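Sunday, January. Bracket prints, batch 7

Carried on from the last entry. Aim is still a PLA replacement that doesn't creep where the drive cage bolts up. Old parts from the Denomham machines had all sagged at the screw holes after a summer in the back office, which has no air conditioning.

Material

Switched from the Sun spool to the Festano PETG. The Sun had been sitting open on the shelf since before the break and was popping at the nozzle, so any comparison with batch 6 is muddied. Dried the Festano overnight in the food dehydrator and weighed the spool before and after. Before, 1000 g on the kitchen scale including the reel. Lost a gram or two, which is within what that scale can be trusted with.

Slicer profile is the Drovuvico one with first layer slowed and the fan held off for three layers. Walls up from three to four. Infill left alone. I had meant to change the seam position too and forgot, so the seam still lands on a corner where it gets in the way of a file.

Print time 416 minutes for the plate. Longer than the slicer said. I suspect the acceleration limits in the profile don't match the ones in the firmware – someone please check before the next long job.

Fit

Flat plates first, then the small clips. Bench is full of the Denomham towers at the moment, so parts get sorted on top of whichever case is nearest. 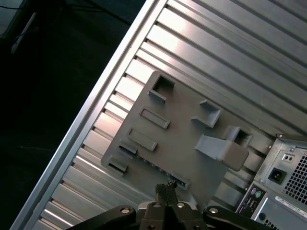 Measurements

Calipers zeroed at the start and again at the end, no drift. Outside dimensions came out slightly over on both axes, holes slightly under, as usual with this printer. Horizontal expansion needs to go down a touch. Didn't change it mid-batch.

One clip lifted at a corner during the print. Scrapped. The rest sat flat on the surface plate with no rock.

Load test: one plate clamped at one end, water bottle hung off the other, left in the warm cupboard at 45 degrees. Will read the deflection at the end of the week. The PLA control is beside it on the same shelf with the same bottle size. Please don't move either one to get at the paper towels.

To do

Reprint the scrapped clip.
Move the seam.
Tap the M3 holes by hand and see if PETG holds a thread through repeated removal, otherwise go to heat-set inserts. We're out of the short ones.
Label the spools with the date opened. The grey ones all look the same once the box is gone.
Glue stick is nearly finished.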